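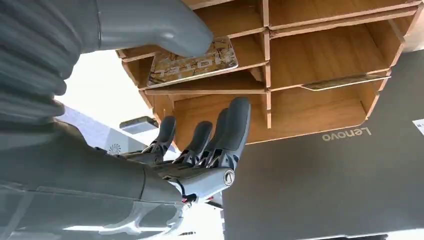
Fault 308 on wrist bus, fingers drive to old target after recovery

Robotics forum > Humanoids > Faults and troubleshooting

kestrel_mk
Posted Monday, 9:12 am

Looking for anyone who has seen this on a Prirkum upper body with the Goossens hand. Firmware on both is the October release.

Task is reaching into a small wooden shelf organizer at desk height. With the hand under the shelves and the fingers extended, the hand controller throws 308 (wrist bus timeout). The arm holds position, as it should. The bus comes back without operator input, and the fingers then move at full speed to the last target they received before the timeout. If that target was a closed grasp, they close on whatever is there. On the second occurrence that was the edge of a shelf. The organizer shifted, and one fingertip pad has a cut in it.

The log shows the timeout lasting 300 ms or less each time. The planner has already discarded the old grasp by then, so the command is coming from the hand's own buffer.

Checked so far:
Wrist connector reseated, no change.
Supply voltage at the hand, steady through the fault.
Swapped the hand for our spare. Same fault, same arm.

I have stopped running it near people until this is understood.

pdl_ottmar
Posted Monday, 9:40 am

Same arm with two hands means the harness. On ours the bus pair had worked through its insulation where it goes under the forearm cover. It only opened up with the wrist rolled and extended, so a reseat with the arm parked told us nothing. Roll the wrist slowly by hand with the power off and a meter on the pair.

kestrel_mk
Posted Monday, 10:05 am

Will do. That would cover the timeout. It doesn't cover the move on recovery.

gridsquare
Posted Monday, 10:31 am

The move on recovery is documented. There is a parameter for what the hand does when the bus returns: hold, relax or resume. Default is resume. Set it to hold and the problem is gone.

J. Tan
Posted Monday, 11:18 am

I would not call the problem gone. Two separate things are being treated as one here.

The first is a wiring fault, probably where pdl_ottmar says. The second is a device that starts moving on its own after a communication loss. A parameter changes what the device is asked to do. It does not tell you the device will do it after a brownout, a firmware update or a swap to a spare hand that came out of its box with the default. The original post says the spare behaved the same way. Was the parameter ever set on either of them?

If it were my cell I would latch the fault at the arm controller and require a manual reset before the hand gets enabled again.

Jianhua Tan
Jillstead

gridsquare
Posted Monday, 11:34 am

Latching on every 308 makes the machine unusable. We get one or two a shift from noise and they clear within a cycle. Nobody wants to walk over and press reset for that.

J. Tan
Posted Monday, 11:52 am

One or two a shift is a fault. I would look for the cause before deciding it is noise.

kestrel_mk
Posted Monday, 2:47 pm

Parameter was never set on either hand, so both were on resume. Now on hold.

Meter test: the pair goes open with the wrist rolled past a certain angle and comes back when it is rolled the other way. I can get it to do this every time. Have not taken the forearm casing off yet.

Since the shelf work is on hold I moved to the floor area and have been repeating the test with the hand pointed down and nothing under it to grab. Recovery is quiet with the parameter on hold. Fingers stay where they were.

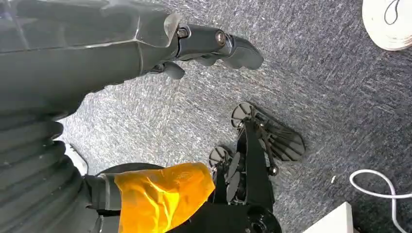
Hand over the carpet for the recovery test, ribbed foot plate and spoked discs below it.

One thing I don't like. After a full power cycle the hand does a homing move, and it does this with the parameter on hold as well. So anything in reach of the fingers at power-up is still at risk. The manual mentions homing but not that it ignores the recovery setting.

wb_halloran
Posted Monday, 3:20 pm

Move that leg away before you go any further. You have a hand hanging over the foot plate end of things with a known intermittent on the bus, and there is an open linkage rod on that side. If the arm ever lets go it lands on it. Same for the cable on the right, get it off the floor.

kestrel_mk
Posted Monday, 3:31 pm

Fair. Will clear the floor before the next run.

pdl_ottmar
Posted Monday, 3:58 pm

Good result on the meter. When you open it up, look at the clamp before you look at the wire. Ours was tight enough that all the flex was being taken over a very short length. We replaced the pair, left 20 mm more slack and moved the clamp back toward the elbow. It has run since spring without a 308.

Don't splice it. We tried that first and it lasted 6 days.

gridsquare
Posted Monday, 4:15 pm

Homing at power-up is normal for any hand with incremental encoders. You can't make it skip that. Keep clear at power-up, same as any other robot.

J. Tan
Posted Monday, 4:44 pm

Normal, yes. The question is whether homing can be triggered by something other than a person at the switch. If the harness fault can take the supply down as well as the bus pair, the hand restarts and homes in the middle of a task. The supply looked steady in the first post, but that was with the bus pair opening alone. They share a clamp.

Worth checking with the meter on the supply conductors at the same wrist angle – then at a few degrees past it.

kestrel_mk
Posted Tuesday, 8:50 am

Casing is off. Jacket is worn through at the clamp and the bus pair has broken strands on one conductor. The supply conductors next to it are scuffed but not open at any angle I tried. I'm replacing the whole run.

Both hands are set to hold, and the start-up script now reads the parameter back and refuses to enable if it finds anything else. I also went with the latch. If it turns out to be a nuisance on the new harness I'll post the counts here.

Sent the homing behavior to Goossens support as a documentation issue. Ticket is open, no reply yet.

gridsquare
Posted Tuesday, 9:07 am

Reading it back at start-up is sensible. Still think the latch is overkill.

tutusdale_lab
Posted Tuesday, 1:26 pm

We have the same arm and hand at Tutusdale and checked ours after reading this. Parameter was on resume. No 308 in the log, but the jacket has a shiny spot at the clamp. Does anyone have the part number for the wrist harness? The one in the parts list comes back as superseded.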